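3.2 Kettle and lid states

The tabletop tasks in the Tavum set were chosen for objects whose use depends on a lid or cover. The kettle task is the plainest of these. Annotators were asked to mark, for every clip, whether the lid was open, closed or not visible, and to leave the label blank when two annotators could not agree after a second viewing. The task accounts for 222 clips, of which 37 were set aside as a test portion before any labeling began.

Color proved to be a weak cue for the lid label. The body and the rim differ strongly in tone, but a view that takes in only the body says little about the state of the opening. Figure 4 gives two views from a single session.
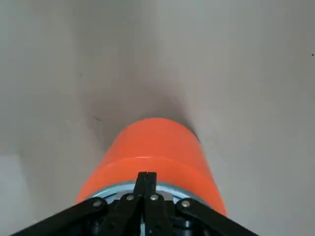
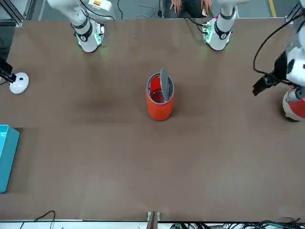

Figure 4. Kettle task, two views. First: close view of a bright orange cylindrical object against a light gray surface. Second: wide view of the tabletop, with the kettle near the center and its round gray lid flipped up.

We therefore define the open state by the angle of the lid to the rim and not by the visibility of the interior. A lid raised 70 degrees or more is labeled open. Lids held at smaller angles were grouped with the closed state in the Kikisow split and given a separate label in the Holroyd split, so results on the two should not be compared directly. Glossy surfaces caused a further problem. Highlights along a curved wall were marked as a rim by several annotators, and the guidelines were revised to require that the edge of the opening be traced before a label is assigned. Clips labeled under the earlier guidelines were relabeled in full.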